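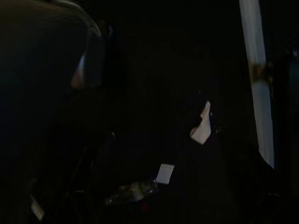
Tutorials > Perception > Dark images

How to stop the grasp planner from trusting a dark wrist image

August 5, 2024, by the Zatine maintainers

14 shares | 3 comments

When the wrist image is very dark, Zatine still returns grasp candidates, and many of them are wrong. A wrinkled plastic package gives few bright spots, and the planner can take each spot for a separate object. We add a small check before the planner.

1. In the Nellow config, set min_brightness to 40. The value is the mean of the gray image.
2. Set hold_frames to 6. One bad image will then not stop the arm.
3. Mask the gripper finger before you compute the mean. It is almost black and it pulls the value down.
4. If the check fails, ask the head camera for a new proposal and wait 15 frames.

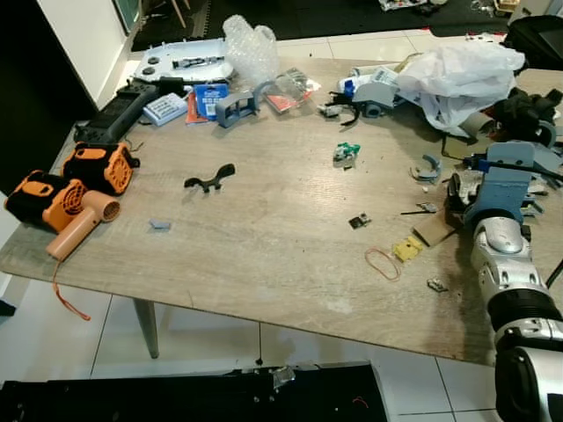

CATEGORY: HEAD CAMERA

A full table is a good test for the fallback. Clear bubble wrap and plastic bags are the difficult items, so please look at their masks first. The cord of the hair dryer hangs over the table edge, and I recommend to exclude the region outside the tabletop. Restart the planner node after every change of the config.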